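Guides > Patients and families > Advance decisions

How to write an advance decision to refuse treatment
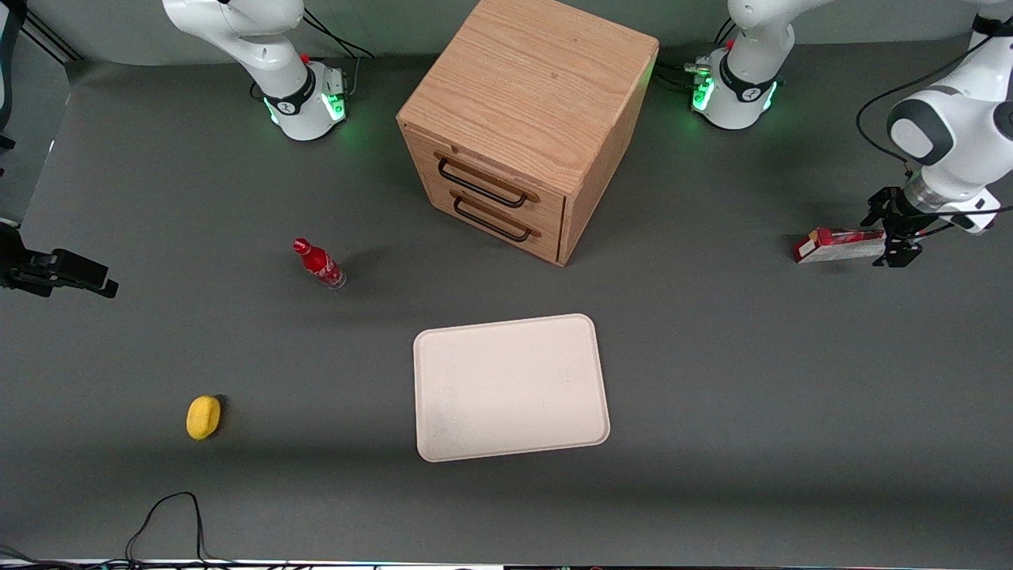
A small oak drawer unit with black bar handles. Keep the signed original in a place the family can get to.

An advance decision to refuse treatment is a written statement of the treatments you would not want if you later lost the ability to decide for yourself. Some people call it a living will. This guide covers England and Wales. Scotland and Northern Ireland have their own arrangements, and you should ask your GP practice which forms are used there.

You must be 18 or over and able to make the decision when you write it. You can't use an advance decision to ask for a particular treatment, to refuse basic care such as being kept warm and clean, or to ask for help to end your life.

Step 1. Talk to a doctor or nurse

Book a double appointment if your practice allows it. Ask what your present condition is likely to lead to, which treatments might be offered, and what would happen without them. Write the answers down while you are in the room. If you are in good health, you can still have this talk, but it will be more general.

Step 2. List the treatments and the circumstances

Name each treatment you want to refuse. "No heroic measures" is too vague for a hospital doctor to act on. Then say when the refusal applies. You might refuse a ventilator if you had a severe brain injury and were not expected to recover awareness, but accept one after a routine operation. Write a separate paragraph for each.

Feeding and fluids given by tube count as medical treatment in law. Many people leave them out without meaning to. If you have a view, put it in.

Step 3. Add the wording for life-sustaining treatment

If you are refusing anything that might keep you alive, the document must be in writing and must state clearly that the refusal applies even if your life is at risk. It must be signed by you, or by someone else in your presence and at your direction, and a witness must be present and sign too. Without these parts the refusal of life-sustaining treatment is not binding.

Choose a witness who is not a relative and does not stand to inherit. The law does not insist on it, but it avoids arguments later. Encarnación Tejada, who runs the Monday drop-in at Putdale, can suggest a witness for people who live alone.

Step 4. Check it against any power of attorney

A health and welfare lasting power of attorney made after your advance decision may override it, if it gives the attorney power over the same treatment. If you made the power of attorney first, the later advance decision normally stands. Put the dates of both on the front sheet and give your attorney a copy.

Step 5. Hand out copies

Give one to your GP and ask for it to be scanned into your record. Give one to your hospital team if you have one, and one to each person likely to be called in an emergency. Keep a list of who has them. You will need it if you change anything.

Step 6. Review it

Read it through every year or so, and again after a new diagnosis or a hospital stay. If you still agree with it, sign and date it again. You can cancel it at any time while you have capacity, by word of mouth or in writing, but tell everyone on your list and ask for the old copies back.

If your family disagrees

Relatives cannot overrule a valid advance decision that applies to the situation. If there is real doubt about whether it is valid, doctors can give treatment to keep you alive while a court decides.

Guide 221. Written by Diane Kowalchuk, checked by Ghislain Marchand. General information only, not legal advice.

Contact us | © Putdale Patient Advice | Back to top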